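Werkstattbuch, September - Tag der offenen Tür, Greifertisch

Aufbau ab 8:15 Uhr. Tisch mit hellem Tuch bezogen, Würfel und rotes Tablett aus dem Schrank geholt. Programm ist das alte vom Besuch der Gruppe aus Rallelham, nur die Geschwindigkeit habe ich auf 30 Prozent gesetzt. Bei 50 standen die Leute im Probelauf zu weit hinten, bei 30 kommen sie an die Absperrung und schauen den Fingern zu.

Vor dem ersten Durchgang Nullpunkt geprüft und die Höhe über dem Tablettrand nachgestellt. Das Tablett ist mit 448 mm Länge in der Stückliste eingetragen, der Rand fehlt dort. Habe ihn nachgetragen.
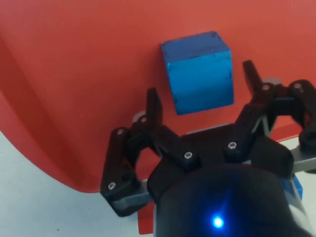
Der Ablauf bleibt einfach: Würfel anfahren, greifen, anheben, versetzen, ablegen. Farbe wird vorher angesagt. Greifkraft steht auf dem Wert, den wir mit Meinecke für die lackierten Holzwürfel festgelegt hatten. Die Oberflächen sind inzwischen ziemlich abgegriffen, neuer Satz ist vorgemerkt. Für die Vorführung stört das nicht, für Versuche zur Farberkennung würde ich sie nicht mehr nehmen.

Heikel sind Würfel, die eng beieinander liegen. Der Finger braucht seitlich Platz, sonst schiebt er den Nachbarn mit. Die Anfahrt deshalb leicht gedreht und die letzten Zentimeter langsamer.

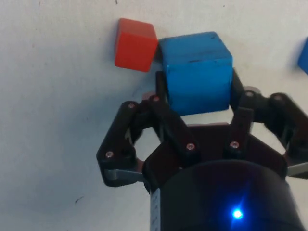
Blauer Würfel im Greifer, der rote liegt dicht daneben.

Erste Gruppe um 10 Uhr, vor allem Schüler aus Flasow. Gefragt wurde nach Preis, Traglast und ob der Arm merkt, wenn er nichts in der Hand hat. Antwort: über die Fingerstellung, wenn der Greifer weiter schließt als die Würfelbreite, bricht das Programm ab. Das sollten wir beim nächsten Mal gleich zeigen, einmal absichtlich daneben greifen lassen.

Zwischen den Gruppen Arm in Wartestellung, Greifer offen. Kabel am Tischrand noch einmal durchgesehen. Die Zugentlastung ist mir nach wie vor zu knapp - kommt auf die Liste für Oktober.

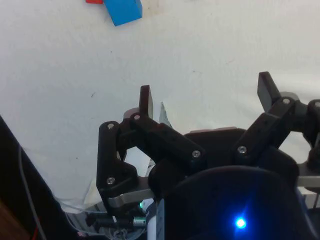

Ein Besucher aus Tastum meinte, bei ihnen im Betrieb würde man für so eine Aufgabe eine feste Vorrichtung bauen und keinen Arm mit Kamera, die Vorrichtung sei schneller und gehe seltener kaputt. Er wollte wissen, ab welcher Stückzahl sich das umkehrt.

Eine Zahl konnte ich ihm nicht nennen. Bei immer gleichen Teilen an immer gleicher Stelle hat er recht. Der Arm lohnt sich, wenn Lage und Reihenfolge wechseln. Vielleicht machen wir dazu ein Blatt mit zwei Beispielrechnungen, das man mitgeben kann. Die Frage kam bei der Gruppe am Nachmittag in ähnlicher Form noch einmal.

Ab 14 Uhr Durchgänge mit dem Tablett. Dafür das Tuch neu gezogen, an der Rückseite wirft es weiter Falten. Ablagehöhe knapp über dem Boden, dann erst öffnen. Aus größerer Höhe klappert es und der Würfel kippt gern.
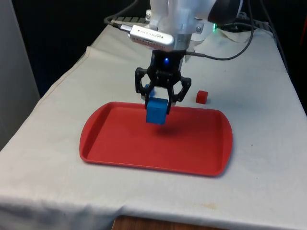
Blauer Würfel über dem roten Tablett, kurz über der Ablagefläche.

Offen für nächstes Mal:
Tuch spannen oder durch eine matte Platte ersetzen.
Absperrung einen halben Meter weiter nach links, die hintere Reihe sieht sonst nur den Arm.
Von den 100 Handzetteln ist noch ein Stapel übrig, liegt im Regal neben dem Ladegerät.
Programmstand mit den geänderten Anfahrten gesichert, Ordner Vorführung.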